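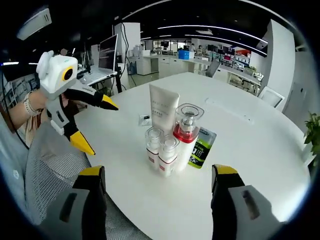
By the Workbench editor | Kit Reviews | January

I went in thinking I'd get a sales pitch and a coffee. I got the coffee, and then I spent most of my visit trying to pick up a sachet.

The sachet is a small square thing in black, white and silver, and it lies dead flat on a round white table at Drellora's office in Nurkonstead. It has company: a white squeeze tube standing on its cap, a bigger white bottle with a red band and a clear cap over its pump, two little pump bottles, and a product card with some very bright green on it. Bathroom shelf stuff. The person who runs the Nuvora program there (she asked me to leave her name out, she hates being quoted by name) calls it "the mean set."

"Everybody wants to start with blocks," she told me. "Blocks are lovely. You can teach blocks in an afternoon and you'll feel great, and then a customer hands you a box of face cream samples and you're starting over."

Nuvora, if you haven't run into it, is Drellora's rental kit for people who want to teach a robot arm a handling job but don't want an arm parked in the office while they do it. You get handheld grippers with cameras on them, you do the job yourself, over and over, and the recordings go off to be turned into something an arm can follow. The software that sorts the recordings is called Xavier. I asked why Xavier and she said it was the name of the meeting room where they wrote it, so there you go.

I wanted to know what it's like to do, so she put me to work before we'd really started talking.

The gripper is lighter than it looks. The camera unit sits right on top, boxy and white with a yellow ring around the lens, and it has these small rounded bumps like ears, which I'm sorry to say made me like it immediately. The fingers are black with bright yellow tips. I asked about the yellow.

"It's so you can see where the end of the finger is," she said. "When you're reviewing clips you want to find the tip fast. Black on a black sachet, you'd be squinting all day."

My first few tries at the squeeze tube went fine. I came at it from the side, closed, lifted, put it down again — easy. The small pump bottles are harder than you'd think because they stand close together and I kept nudging one with the back of a finger on my way to the other. I said sorry out loud to a bottle.

"Don't apologize, and don't restart," she said, laughing. "Keep the bump in if you recover from it. A recording where somebody bumps the neighbor and fixes it is worth a lot to us. What we throw out is the one where you stop and scratch your nose."

Then the sachet. There's no edge to get under on a smooth tabletop! I tried pinching, I tried sliding it toward me, I tried pressing down on one side and hoping. She let me go on for longer than was kind and then showed me her way, which is to drag it with one finger until it hangs a little over the rim of the table, then close on the part that's sticking out. I got it on my third go after that and was far too pleased with myself.

We sat down after that and I asked the boring questions, the ones you all email me about.

How many recordings does a job take? "For the mean set we did 502," she said. "That was enough for picking and placing with the items in different spots. If you want them boxed in a certain order, with the card going in last, I'd tell you to plan on 1000 and be happy if you need fewer."

Who does them? Whoever you like, she said, but more than one person. Her rule is that anybody new gets 40 minutes on the gripper and then a break, because hands get lazy and the clips all start to look alike. Left-handers are very welcome. She says teams forget to ask them.

And what goes wrong? I liked her answer to this one. "People tidy up. They line the bottles up in a nice row every time, without noticing they do it, and then the arm has only ever seen a nice row. I tell them to let the grumpiest person in the building set the table."

I asked about setting up, and she said a plain desk does the job, in a normal office with people working and chairs in the way. No special room needed. The floor we were on was just that, an open office with screens along the back and somebody's laptop open behind us, and it didn't seem to bother anyone. She does like a round table, mostly because people walk around it and come at things from new angles.

My gripes, and I told her all of these to her face. The trigger takes a firmer squeeze than I'd like after a while. Xavier's review page loads clips in batches of 16 and you can't change that, so you do a lot of clicking. And the booklet that comes with the rental spends pages on charging and hardly a paragraph on how to pick things up, when that's the bit I needed.

"The booklet's fair," she said. "We're rewriting the booklet." On the trigger she wouldn't budge. They tried a softer one and people closed it by accident, she said, mostly while talking.

Would I rent it? For a job with lots of small, annoying packaging, yes, and I'd bring two colleagues and a bag of snacks. For a job with one box in one size I think you'd be paying for more than you need, and she didn't argue with that either. She was already setting the tube back on its cap for another round, and I noticed she put the sachet right back in the middle of the table.

Comments (4)

packline_mo: We rented this in the fall for lip balm tubes. Agree on the batches, drove me nuts. The clips themselves were good though.

tillie77: Does the overhang trick work if the arm is bolted down away from the table edge? Seems like that would limit where you can mount it.

Workbench editor: Good question, I asked and she said they move the table to suit. On a fixed line you'd need to plan for it before you record anything.

gravelroad: Left-hander here, thank you, finally.

Related
Renting or buying your first arm
Three grippers for soft packaging, compared
What to ask before you sign up for a pilot
Reader letters: labeling clips without losing your mind

Home | Kit Reviews | Interviews | Letters | Subscribe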